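**Gustport arm back up after wire fault**

GUSTPORT, February - The test arm at Tadon's Gustport shop is running again after 4 days down. Cause was small: a bad crimp on the lead to the round black pad it picks from. Pad kept dropping out mid-cycle, arm kept stopping to wait for it.

Techs first blamed the gripper. Fingers came off, got cleaned, went back on. Same fault. A new lead from Clesedum arrived just before noon and was in by 2 p.m.

Then the slow part. Finger opening had to be set over again, and the wrist camera re-zeroed against the pad. Old offset was no good after the fingers were off. Shop ran 655 test picks overnight with the foam-light Mösli settings, low grip force, slow approach. Two misses, both early on, both put down to the camera offset. It was nudged and teh run went on. 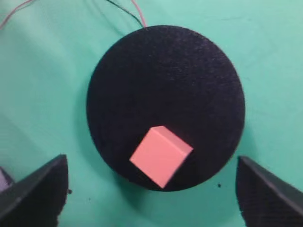 *Wrist camera view: cube on the black pad, fingers open.*

Next check is due at 955 hours. Tadon says it will add strain relief to the pad wires before then. A spare lead is on order to.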